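Hudcombe Air Services
Line Station Inspection – Cabin and Ground Safety Checklist with Comments
Station: Prutthorpe
Period: August 2019
Aircraft type: twin turboprop, 15 passenger seats
Airframe hours at inspection: 1,273

Mark each item S (satisfactory), U (unsatisfactory) or N/A. Comments are required for every U.

1. Ramp and parking stand

1.1 Stand markings visible from the cockpit – S
1.2 Chocks in place, nose and main – S
Comment: One rope between the main chocks is fraying. Still usable. Replace at next supply run.
1.3 Fire extinguisher within reach of the stand, tag in date – U
Comment: Extinguisher is charged but the monthly tag was not signed. Signed off after a check of the gauge and pin. Station to add this to the morning walk.
1.4 Loose debris on ramp – S
Comment: Gravel collects by the fence after rain. Sweep before first departure.
1.5 Propeller hazard line painted and unbroken – U
Comment: Worn through on the side nearest the terminal door. Cones are out until it can be repainted. Passengers must be escorted the whole way.

2. Cabin

2.1 Seat belts latch and release, all seats – S
Comment: Belt at 4A is stiff to release. Cleaned and tested again, now free.
2.2 Safety cards at every seat, correct revision – U
Comment: Two cards were the old revision. Swapped from station stock.
2.3 Emergency exit placards readable – S
2.4 Life vests, pouches sealed – S
2.5 First aid kit sealed and in date – S
Comment: Expires in September. Order now, as the last kit took a long time to come through Binditden.
2.6 Aisle and floor panels secure – S
2.7 Baggage net hooks – S

3. Exterior walkaround

3.1 Pitot covers removed and stowed – S
3.2 Tire condition and pressure – S
Comment: Left main is wearing on the outer shoulder. Within limits. Look at it again in 100 landings.
3.3 Door seals – S
3.4 Fuel caps tight, no staining – S
3.5 Navigation and beacon lights – S

4. Fueling

4.1 Bonding cable and clamp – U
Comment: Clamp spring is weak and slips off if the cable is pulled. Spare clamp fitted. The old one is tagged and should not go back on the truck.
4.2 Water check recorded before first fueling – S
4.3 Spill kit complete – S
Comment: Absorbent pads are low but above the minimum.
4.4 No-smoking signs – S
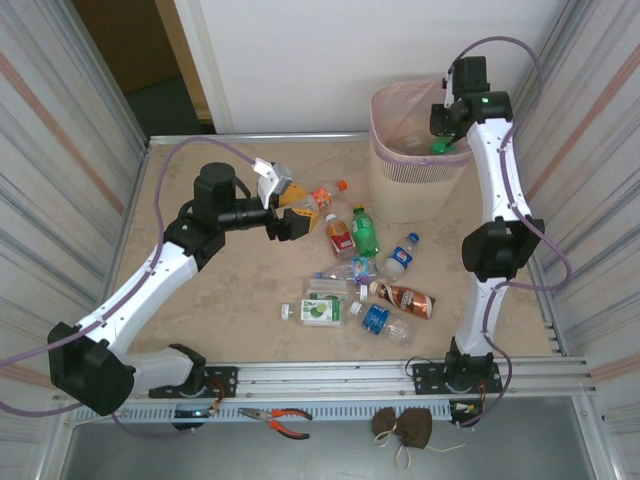 5. Stores and paperwork

5.1 Oils and fluids stored upright with labels facing out – S
5.2 Shelf life list current – S
5.3 Torque wrench calibration – S
Comment: The Ichikawa wrench has 90 days left. Send it out early so the station is not without one.
5.4 Technical log pages complete – U
Comment: One page has a defect entered with no action or deferral against it. Closed the same day by the duty engineer. Blank boxes are not acceptable, even for small cabin items.
5.5 Station copy of the emergency plan – S
Comment: Phone list needs the new number for Hudcombe operations.

Result: Station may continue normal operations. Items 1.5 and 5.5 stay open. Send a photo of the repainted line and a copy of the corrected phone list to Hudcombe when done.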